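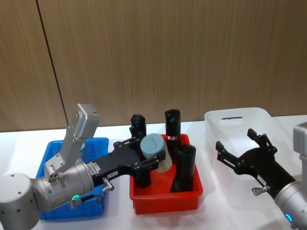 Blue, red and clear bins on the white table

From: Jasmina Hoxha
To: swap-list
Date: 2021-01-18
Subject: Re: seed swap by mail - what goes where??

Quick answers before I run out the door, sorry if this is choppy.

Endang Jugah wrote:
> Two things I'm confused on. The sheet from December says 10 packets max
> per person but Fikri told me there's no limit on flowers. Also do we
> still want the germination date on the packet or just the year? I have
> a shoebox of beans from Simanjuntak and half of them say nothing but
> "pole, good". Happy to send anyway if somebody wants to gamble.
> Endang

Limit is 10 vegetables. Flowers no limit, Fikri is right, the sheet is old. I'll fix it tonight if the file lets me in.

Year is enough. Year you SAVED it, not the year you're mailing it. Last time we had tomato seed marked with the wrong year and Danang sowed a whole tray of it, got maybe a few sad stalks. Write it in pencil or real ink, gel pen smears.

Beans - yes please send. Put "unknown pole" on them and somebody will take them, I will if no one else does. Just not in the shoebox loose. Coin envelopes, taped on the short side only. The long side is glued alraedy.

Other stuff:

- Sign-ups are at 29. Was 57 last winter but that was with the Flolten people, who are doing their own this year. Fine by me, less sorting.

- Padded mailers, no plain envelopes. The sorting machine at the post office flattens squash seed to crumbs. Peas too.

- Return postage goes INSIDE, not stuck on the front. Six people did it wrong last year and I paid the difference.

- No potatoes, no garlic, no bulbs. I know. Ask Sekar, he has a separate list for those and will trade direct.

- If you saved squash and grew more then one kind near each other, say so on the packet. I got something last summer that was half zucchini half gourd and it tasted like a wet sponge.

Still looking for: okra, any short season melon, the purple mustard that Danang had two years back. Danang are you reading this

Mailing address same as before. Don't use the Edum one, that box is closed.

Jasmina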